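首页 > 生活版 > 早餐闲聊 > 帖子 上一页 下一页 回复 收藏

主题：早饭到底吃麦片还是吃面包，求个省事的

Hotudance
搬到Mendmont以后早上七点四十就得出门，根本没空煮粥。现在天天干嚼麦片，吃到第9天有点腻了。大家早上都怎么对付？预算不高，别推荐要洗锅的

老聂不吃糖
燕麦片，原味，热水一冲。甜麦片那是零食，不叫早饭

Manju Bajpai
不同意楼上。孩子肯吃就是早饭。我家小的原味燕麦一口不碰，甜的配牛奶能吃一碗，我总不能让他空着肚子去上学吧

老聂不吃糖
配料表看看，糖排第几位？惯出来的

Manju Bajpai
看了，排第二。那又怎样，中午晚上少吃点甜的就行了。

Erkis_07
别吵。楼主试试吐司，前一晚切好冷冻，早上直接进面包机，不用解冻。我这么吃大概8个月了，没腻。抹花生酱，或者夹个蛋（蛋前一晚煮）

Hotudance
冷冻的不会干吗？

Erkis_07
密封好就不会。袋子里空气挤干净，别放超过两周。厚片比薄片好，薄的一烤就成饼干

Faraji Ondieki
插一句，麦片开封以后怎么存？我七月买的一大包，没几天就皮了，软塌塌的，扔了心疼

老聂不吃糖
倒密封罐里。夹子没用，买过一堆全是白花钱

Manju Bajpai
夹子有用的啊，袋口先卷三道在夹。皮了的也别扔，平铺烤盘里低温烘几分钟，放凉在装回去，又脆了。烘的时候人别走开，我糊过一次…

Faraji Ondieki
没烤箱，平底锅行不行

Manju Bajpai
行，小火，不停翻，别放油

Nigam小卖部
大包装真没比小包便宜多少，我算过，137块能买的量一个人根本吃不完，最后都是皮掉的。一个人住就买小的

老聂不吃糖
这条同意

Hotudance
记下了。周四去超市先买吐司，麦片换小包。
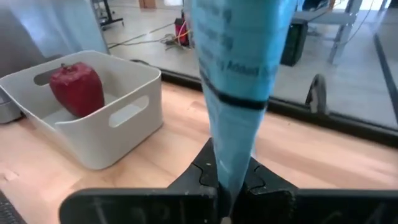
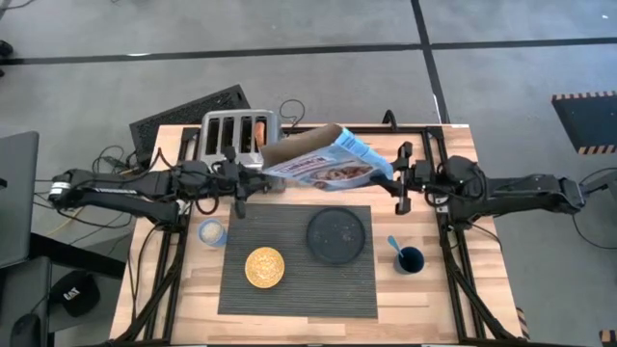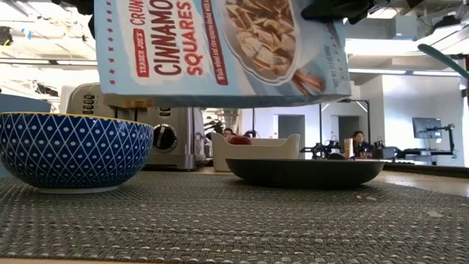
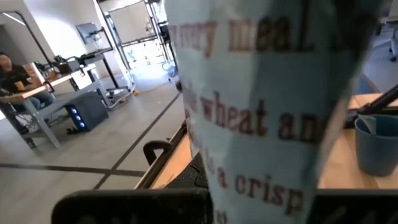
末图：浅蓝色袋子近拍，深红字，能认出“every meal”

Erkis_07
肉桂味的啊，那个泡牛奶两分钟就软，要先倒奶再放麦片，一次少放点

老聂不吃糖
先麦片后奶，没得商量

Manju Bajpai
先奶+1，老聂你又不吃甜的你管人家先放啥

Faraji Ondieki
平底锅试了，救回来一半，剩下半锅有点焦，凑合吃。谢谢Manju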